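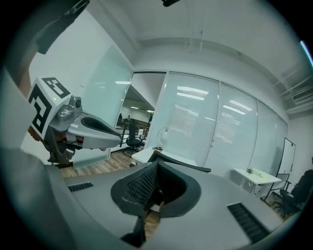

Wooden floor, Zisurwood hall, September.

Zisurwood Hall Subfloor Moisture and Ventilation Works
Progress report to the Kondetov Fund, second reporting period

1. Status

The work is on program in all areas except the eastern drainage line, which is running three weeks behind. Spending is within the approved budget. One variation is requested in section 6.

2. Background to this period

The first report set out the likely causes of cupping in the hall floorboards: blocked vents along the south wall, ground falling towards the building on the east side, and a downpipe discharging at the base of a pier. The grant covers correction of all three, together with monitoring for one full winter and one full summer. It does not cover sanding or recoating of the floor. That work is to be priced separately once the boards have settled.

3. Work completed

The south wall vents have been cleared and the damaged grates replaced. Two of the openings had been bricked up from the inside at some earlier date and are not shown on any drawing we hold. Both have been reopened. Cross-ventilation now runs the full width of the building, apart from the area under the stage, where the original dwarf wall has no openings at all.

The downpipe at the north-east corner has been extended and connected to the existing stormwater pit. Sinaga carried out this work and tested the connection with a hose before backfilling. The pit itself needed cleaning out and a new lid, neither of which was in the quotation. The extra cost was met from contingency.

Loose timber offcuts, old carpet underlay and a quantity of broken roof tile were removed from the subfloor space. The tile had been banked against the base of several stumps and was holding damp soil against them. Stumps were probed at ground level after clearing. Two showed softening to the outer face and have been marked for replacement.

4. Monitoring

Movier supplied the data loggers, which record temperature and relative humidity hourly in the subfloor and in the hall above. Board moisture content is taken by hand with a pin meter at fixed points, always before the heating comes on.

Subfloor relative humidity stayed above 70 per cent for the whole of the first month. Since the vents were reopened it has dropped below that level on most afternoons, but it still climbs overnight. Readings under the stage have barely changed. The logger nearest the east wall reached 100 per cent after heavy rain and stayed there for two days. We have treated the second day as unreliable – these sensors are slow to recover once condensation has formed on them – and have left it out of the averages.

Board moisture content has begun to fall along the south side of the hall. The east side shows no clear trend. It is too early to say whether the cupping will reduce as the boards dry, and no figure for board movement is offered in this report.

5. Drainage, east side

The trench was set out at a depth of 900 mm. An old clay pipe was found crossing the line close to the kitchen wall, and digging stopped until it could be traced. It proved to be a disused sewer branch, already capped at the boundary. It will be cut and plugged where it meets the trench. Digging has resumed by hand at that end, and the remaining pipe and gravel are on site.

Surface regrading follows the pipe. The path will be lifted and relaid with a fall away from the building. Access to the side door will be lost while this is done, so hirers will be asked to use the front entrance.

6. Variation requested

Approval is sought for $1000 to form openings in the dwarf wall under the stage. The readings show that clearing the south vents has done little for this area, and the air there has no other way out. The work can be done from below without disturbing the stage floor. If the variation is declined, the stage area will continue to be monitored and the result noted in the final report.

7. Next period

Completion of the east drain and path. Replacement of the two marked stumps. Recalibration of the pin meter, which is due before the summer readings. Logger data in spreadsheet form will be sent with the next report, along with the supplier invoices for the pit and lid.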